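Warum macht das Klo eigentlich so einen Krach?

Hallo, ich bin's wieder, eure Ragnheiður! Heute geht es um etwas, das ihr jeden Tag benutzt und über das trotzdem kaum jemand gern redet: die Toilette. Mein Neffe Villads wollte neulich wissen, wohin das ganze Wasser verschwindet. Gute Frage!

Hinten am Klo sitzt oft ein Kasten, der Spülkasten. Darin warten zum Beispiel 6 Liter Wasser auf ihren Einsatz. Drückt ihr oben auf den Knopf, geht innen eine Klappe auf und alles rauscht auf einmal nach unten – wuuusch! Von dem Schwung kommt auch der Lärm.
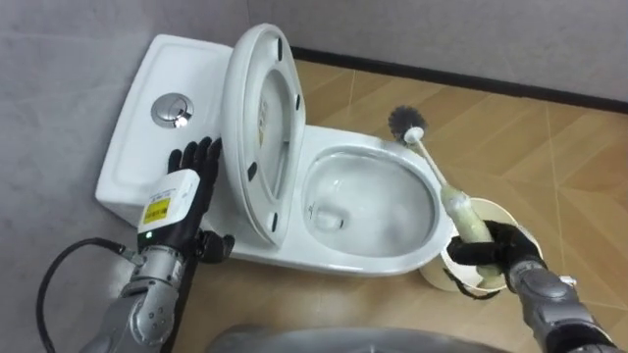

Der runde Knopf zum Spülen sitzt oben auf dem Spülkasten.

Und warum steht danach wieder Wasser in der Schüssel? Das Rohr dahinter macht einen Bogen, fast wie ein Schwanenhals. Darin bleibt immer ein Rest stehen, und der hält den Gestank aus der Kanalisation zurück (zum Glück!).

Schaut zu Hause mal unter eure Klobrille: Findet ihr kleine Gummifüßchen? Die sorgen dafür, dass es nicht so klappert, wenn ihr sie herunterklappt. Und danach bitte Hände waschen, mit Seife!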